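Notebook - two-arm cell, Stavton bench, March

Back on the left arm this morning. It had been landing the block a hair long at the holder slot, so I pulled the wrist, found one bracket screw backed right out, and redid the lot with fresh threadlocker. New red tips on too - the old pair had gone shiny. Counter read 2475 cycles when I shut it down, which is a fair run for Pasteck tips.

Re-taught the approach after lunch at 600 mm/min, nose down, right arm parked well clear.
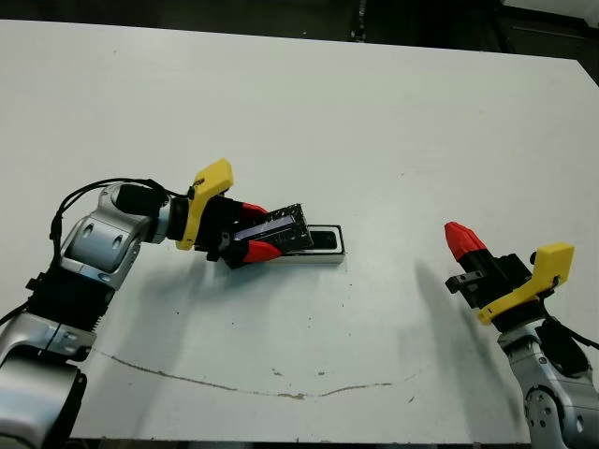

A note had turned up in the Hikcombe log by the time I'd made a cuppa, asking whether I'd rezeroed the wrist before teaching or after, and reckoning the cable loop at the elbow wants more slack or it'll drag the zero off again. Fair call. I'd done it before, so I did it again after and shifted 2 of the points.

Still to do: wipe the table down, order 6 spare screws from Serrano, same tip swap on the right arm.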